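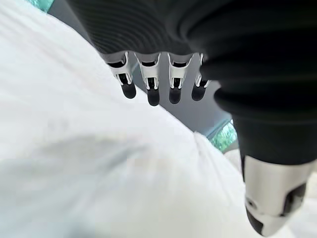

By Lucyna Michalski, Vellevau Robotics Group
Group Newsletter, 21 Nov 2019

Teaching a hand to wait before it closes

The cloth handling work in the Platance project has a first set of results, and they come down to timing. A robotic hand that checks what lies between its thumb and fingers before closing picks up fabric more reliably than one that closes as soon as it arrives. That sounds obvious when written down. It took us most of the year to get a version that works well enough to report.

Readers who follow the project will remember the starting point. We had a hand on an arm, a small camera near the wrist, and a planner that chose a point on the cloth, moved there and pinched. When the cloth was flat and the point was well chosen, this was fine. Shirts and sheets are seldom flat. The planner would pick a good-looking ridge, the hand would come in and push the ridge over, and the fingers would close on two layers, on four layers, or on air.

Our first response was to make the planner better. We spent from February until early summer on that and got small gains. The planner works from a view of the whole garment, taken before the arm moves, and by the time the hand is close the cloth has often shifted. Whatever we did to the plan, it was describing cloth that had since moved.

So we left the planner as it was and added a second step at the end of the reach. The hand comes in with the thumb open and stops short. The wrist camera takes a short burst of images. A small network looks at them and gives one of three answers: a single edge is between thumb and fingers, several layers are between them, or there is nothing there worth closing on. On the first answer the hand closes. On the other two it makes a small move and looks again. We call this the holding check, and the name has stuck even though it happens before anything is held.

How the training data was made

We did not want to label images by hand. Anyone who has tried to mark cloth edges in close-up pictures knows how slow it is, and two people will often disagree about where one fold stops and the next starts. The outcome of the grasp gave us the label instead. The robot reached for the cloth, saved the images from just before closing, closed, and lifted. A second camera on a stand watched the lift, and a simple program sorted the result into one of the three classes. Unclear lifts were thrown out.

Around 1,000 grasps went into the training set this way. That is small by the standards of the field, and we think it was enough because the question put to the network is so narrow. It never has to know what kind of garment it is looking at or where the rest of it is. It only has to judge a small region, always between the same thumb and the same fingers, always from the same camera position on the wrist.

The fixed camera position helps more than we expected. The fingers show up in nearly the same part of every image, so the network can use them as a reference for size and direction. When we masked the hand out of the images and trained again, the results got worse. When we cropped too tightly around the cloth they also got worse. Leaving the hand in view, including the bulky black sleeve that takes up so much of the picture, turned out to be the right choice. I had argued for cropping it out, so I should record here that I was wrong.

The test

For the test we used garments that had not been in the training set. Each one was dropped in a heap or laid over a support, the planner picked a point as before, and the holding check took over for the last part of the reach. A grasp counted as good if one edge came up and stayed in the hand through the lift. We made 156 attempts with the check switched on and 29 of them failed. With the check switched off, over the same number of attempts and the same garments, there were three times as many failures.

The cost is time. Each look takes a moment, and each correction takes longer. Most grasps needed one correction or none, but a few went back and forth until we stopped them. There is now a limit on how many moves the hand can make before it backs out and asks the planner for a new point. The limit is a guess at present and should be set properly. 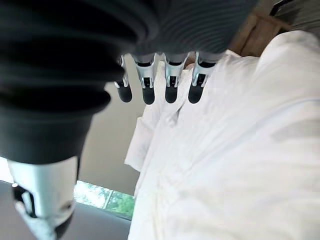 Light was the thing we underestimated. The first recordings were all made with the blinds down, and the network trained on them did badly as soon as it met daylight. White fabric was the worst case. With a window behind the work and trees bright outside it, the cloth comes out as a wide pale area with shallow gray shadows, and the shadows are most of what there is to go on. What saves the check in a view like that is the place where the cloth bends over itself, just below the fingers, with its edge standing clear against the plain wall. Away from that edge the network's answers get much less certain, and we think they should. A later round of recordings mixed blinds up and blinds down, and the gap between the two conditions shrank a good deal, though it has not closed.

The tilt of the hand matters as well. Our early approach brought the hand straight down every time. Cloth that hangs or is draped needs to be met from the side or at a slant, so the camera ends up rolled over and the room goes with it. A network trained only on upright views took the slanted lines of a window or a table for the edge of the fabric. This showed up clearly in the logs once we looked for it, as a cluster of confident wrong answers that all came from the same few wrist angles. Random rotation of the training images fixed part of the problem. Real recordings at those angles fixed more of it. If another group is planning something similar, I would suggest varying the wrist angle from the first day and skipping the stage we went through.

About the hand

The hand is the Kostlow model we have had for two years, with four fingers and a thumb. For this work the fingers close together as a group, with the thumb coming across to meet them. People have asked why we use a full hand when a two-jaw gripper could pinch cloth. We did try a gripper. It does well on single edges, and it is faster. The hand spreads the contact over a wider stretch of the edge, which makes the lift steadier and leaves the fabric less bunched for whatever comes next, and folding comes next. A fair comparison of the two on the same garments has not been done yet and is on the list.

The fingertip pads are another open matter. They slide well over most cotton, which helps when the fingers need to slip under a fold, and they slide a bit too well on shiny linings. Several of the failed attempts were of this kind. The check gave the right answer, the hand closed where it should have, and the cloth slipped away during the lift. A camera cannot do much about that. The team at the Czerwiński workshop is making a set of pads with a different surface, and we will repeat part of the test when they arrive.

What failed

We sorted the failures by hand afterward. The slips I have mentioned made up one group. The largest group was thin cloth lying in tight layers, where the check saw one edge and the fingers came up with two. I am not sure that a person looking at those images would have done better. One idea is to let the fingers brush the edge lightly and watch whether it separates, so that the hand gets a second opinion from the way the cloth moves. A rough version of this runs on the robot now, and it is slow.

The remaining failures were ordinary ones. The arm stopped early twice with a joint warning. One garment fell off its support before the hand reached it, and we counted that as a failure because the robot carried on and tried to grasp it anyway.

Next steps

The code for the holding check is in the Platance repository, in the branch with the same name. The training images will follow once the folders have been cleaned up. They are in no state to share at the moment, with two naming schemes in use and some sessions stored twice. If you need a portion of the data before then, write to me and say which garment types you want.

We are also looking for garments. Knitted items are badly underrepresented and we have no towels at all. Anything clean and of no further use to its owner can be left in the crate by the lab door, next to the coat hooks. Please take the pins and tags out first.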